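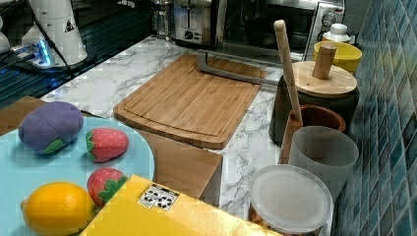 Plush strawberries, an eggplant and a lemon on a light blue plate.

Revised Psalms commentary moves its notes to the margin

VELTWOOD, Wednesday, March 22, 2023 - Grerkus Press has released the second edition of its one-volume commentary on the Psalms, with the explanatory notes moved from the back of the book to the outer margin of each page. The new edition runs to 400 pages and is sold in hardcover for $60. The translation is unchanged apart from corrected misprints.

The first edition printed the full text of the Psalms without interruption and gathered all notes in a closing section. Readers using the book in study groups reported that they needed two bookmarks and often lost the verse while looking for the note. General editor Lutz Steinbach said the complaint came up more often than any question about the translation itself.

"The notes were written to be read next to the verse," Steinbach said. "In the old layout they were read on their own or skipped. We have cut them to fit the margin, and a few of the long ones are now appendixes."

Each marginal note begins with the verse number in bold, followed by a short statement of the sense of the verse. Links to other passages come last and are set in italics. Where several verses form one unit of thought, a thin vertical rule joins them and a single note covers the group. Notes on Hebrew words are given in transliteration only. The Hebrew words themselves appear in the glossary, in both scripts.

Every psalm now opens with a heading of two or three lines. The heading gives the type of psalm (lament, thanksgiving, royal, wisdom and so on), the title as it stands in the Hebrew text, and a statement of how the psalm connects with the one before it. The editors treat these connections as a matter of arrangement and make no claim that neighboring psalms share an author or a date. In places where no link could be shown, the heading leaves that line out.
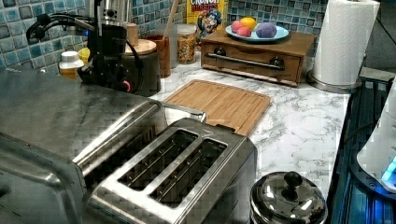 A two-slot toaster next to a toaster oven, with a cutting board behind.

The heaviest revision falls on the laments. Psalm 69 has been given a new introduction that separates the speaker's own complaint from the closing verses on Zion and the cities of Judah. The note on verse 9 now lists the places where the New Testament quotes it, in John 2:17 and Romans 15:3. Psalm 102, headed in the Hebrew as a prayer of one afflicted, has a longer note on verses 25 to 27 and their use in the first chapter of Hebrews. The earlier note on that passage dealt only with the Hebrew wording.

Numbering has also been changed. The first edition followed the Hebrew numbering alone. The second prints the Greek number in parentheses after the Hebrew wherever the two differ, so that readers who use a Septuagint-based psalter can find their place. Verse numbers still follow the common English practice and do not count the title as a verse. A conversion table is printed inside the back cover.

Page design was carried out by Nektarios Dimitriou, who set the book in Calado, a serif face with a narrow italic suited to short lines. The psalm text is set two sizes larger than the notes. Poetic lines are broken as in the first edition, with the second half of each line indented, and no line of a psalm is allowed to turn over into the margin.

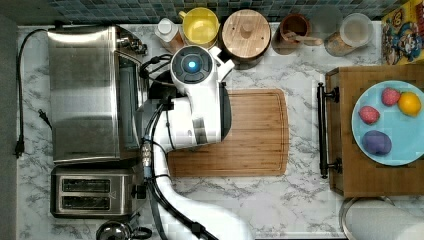

Dimitriou said the hardest part of the layout was keeping the notes apart from the text without printing a box on every page. Early proofs used a gray border, and reviewers found it distracting in long psalms. The final design leaves a narrow blank channel on all four sides of the psalm text, in the way the groove runs around the edge of the bamboo cutting board in the photo, and the notes begin outside it. The width of the channel is the same on every page - where a note is too long, the note is shortened and the channel stays as it is.

The book is printed on Clakska, an opaque cream stock chosen to limit show-through from the small type in the margins. The binding is sewn and opens flat after the first few signatures. There is one ribbon. Like the first edition, it has no thumb index.

The reading plan at the end of the volume has been redrawn. It formerly divided the Psalms into 30 days by morning and evening. The new plan keeps that division and adds a slower course ordered by type, beginning with the wisdom psalms and ending with the songs of ascents. Both plans give page numbers as well as psalm numbers.

Owners of the first edition can request a printed list of corrections from the publisher at no charge. The list covers the translation and the glossary but does not reproduce the new notes. A paperback with the same page layout is planned for July, and Steinbach said page references will match between the two bindings. A large-print version has not been scheduled.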